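Cutting board

From the Olora Kitchen Pages, a home reference I keep adding to whenever I have a free evening

A cutting board (also chopping board, and bread board if it mostly meets bread) is a flat, tough piece of material that goes between your knife and your counter. I own far too many of them, so this entry runs longer than the one on colanders. Sorry, colander people!

Contents
Names
Materials
Shape and parts
Size
Boards and countertops
Care
Where boards live
See also

Names

In the United States most of us say cutting board. Chopping board is the usual British term, and I hear it more and more on cooking shows here too. A carving board is normally a bigger one with a groove or a raised edge for the juices, and a butcher block is either a very thick board or a whole piece of furniture, depending on who is selling it to you. My grandmother said "the plank," which I have never found in any catalog but still use at home.

Materials

Wood is the old standby and the one I reach for. Maple, walnut, cherry and beech are the common choices, all hardwoods with fairly tight grain. Tight grain matters because open, thirsty wood drinks up onion juice and hangs on to it (ask me about the oak one I bought at a flea market, or smell my garage). Wooden boards come in three constructions. Edge grain is made of long strips glued side by side. End grain shows the cut ends of the blocks, like a checkerboard, and is gentle on knives and hard on wallets. Face grain shows the wide side of the plank, with the prettiest figure and the quickest knife marks.

Makers like to set a strip of paler or darker wood into the board. It's there for looks, mostly, and I fall for it every single time.

Plastic boards are light and cheap and go in the dishwasher. I keep two for raw chicken and fish and don't let them do anything else. Bamboo is technically a grass, and it's hard enough that I notice my knives going dull sooner on it. Glass boards exist. The noise alone should have ended them years ago, but people do like them under hot pans, so fine.

Shape and parts

The basic board is a rectangle, often with the corners rounded off so they don't chip or catch you in the hip. From there it gets fun. Some boards have a juice groove cut in near the edge, some have a raised rim all the way around, and some have feet. A rim is wonderful for keeping crumbs and rolling cherry tomatoes on board, and a little annoying when you want to sweep chopped parsley straight into the pot. A rimmed board is halfway to being a tray, and mine carries toast about as often as it meets a knife.

Round boards are a different animal. Small ones tend to end up as cheese boards or as a spot to park something, and they take up a surprising amount of counter for the cutting room they give you. I still love them.

Handles come as a paddle, a cutout, or a pair of scooped finger grips on the underside. I recommend the grips on anything heavy!

Size

Buy bigger than you think. A board 18 inches long handles a loaf of bread or a whole cabbage without pieces hopping onto the floor, and it still fits in my sink if I tilt it. The Benedetti board I cook on at Thanksgiving is longer than that and has to be washed in stages, with a lot of dripping and some language. Small boards are for limes.

Boards and countertops

Stone counters are the main argument for owning a board in the first place. Marble feels hard, and it will ruin a knife edge fast, but it also scratches, and anything acidic etches it. Lemons, tomatoes, vinegar, wine: all of them leave a dull mark where the polish used to be. So the lemon gets cut on wood, always, even when it's only one slice for tea.

Smooth stone is slippery too. A damp dish towel folded flat under the board fixes that, and so does a piece of rubber shelf liner cut a bit smaller than the board so it doesn't show. 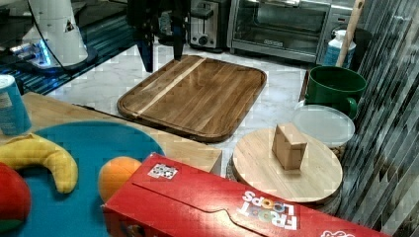
If you have space for only one board to stay out full time, put it where you stand the most. In my kitchen that means close to the toaster, with mugs in easy reach, and it gets used for bagels before I'm awake enough to go looking for anything better.

Care

Wash a wooden board by hand with hot water and dish soap, both sides, then stand it on edge to dry. Wetting one side only is how you get a warp. It doesn't go in the dishwasher and it doesn't get left in the sink overnight.

Oil it when it looks pale and feels rough. I use food grade mineral oil, wiped on thick, left for 30 minutes and rubbed off. Clilent board cream has beeswax in it and smells nicer, so that's my treat for the good ones. Skip olive oil, it goes rancid. For onion smell, coarse salt and half a lemon, scrubbed in and rinsed.

Where boards live

Upright, with air on both sides. I use a Prosturska rack that was sold for file folders and holds four boards nicely. Stacked flat in a drawer they stay damp.

See also

Bread knife
Butcher block
Lazy Susan
Trivet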